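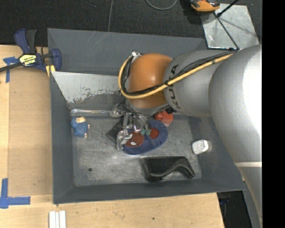 COMPTE RENDU - réunion atelier tri, juin

Présents : Noémie Fortin (notes), équipe du matin, deux personnes de Garside. Excusé : le magasin Anell. Début 14 h.

1. État du grand bac gris
Peinture partie sur le bas du panneau incliné, côté fond - écaillée, le métal brunâtre ressort. Fond usé aussi. Rayures fines en haut de la paroi bleu-gris, rien de grave, on laisse. Garside propose reprise complète de la peinture, l'équipe préfère ponçage + retouche du panneau seulement. Question posée : est-ce que les bords écaillés accrochent le textile ? Pas de réponse, à vérifier avec un chiffon avant la prochaine réunion. Devis demandé pour les deux options.

2. Petits articles en tissu
Chaussons, pochettes, etc. Toujours le même débat : article bleu ovale, on le met où ? Chausson pour les uns, pochette pour les autres. Décision : tout ce qui est souple et sans paire évidente va en « divers textile », on ne discute plus au poste. Liste des catégories à refaire (Noémie).
Lot Plorkia : 217 articles annoncés sur le bon, plus de 35 sans étiquette. Anell doit rappeler le fournisseur. En attendant on garde le lot à part, étagère du bas, ne pas mélanger avec Nollier svp.

3. Nettoyage
Aspirateur dans les angles du bac en fin de poste, pas seulement au milieu. Les peluches se mettent le long de la bande métalique au pied du panneau. Pas de produit abrasif sur les parois. Feuille d'émargement à remettre au mur, l'ancienne est pleine depuis un moment.

4. Cartons Nollier
Trop grands pour les étagères. Retour de 9 cartons, échange contre le format en dessous. Garside passe les prendre avec la prochaine livraison. Ruban adhésif : reste 2 rouleaux, commande à faire.

5. Divers
- Lumière du fond qui clignote, signalée encore une fois.
- Gants taille M manquants - voir avec Anell.
- Demande de décaler la pause de l'après-midi à 15 h 30, pas tranché, on en reparles.

Fin 14 h 50. Prochaine réunion : date à confirmer par mail.
N. Fortin

Ce site utilise des cookies pour mesurer son audience. Accepter - Refuser - Personnaliser mes choix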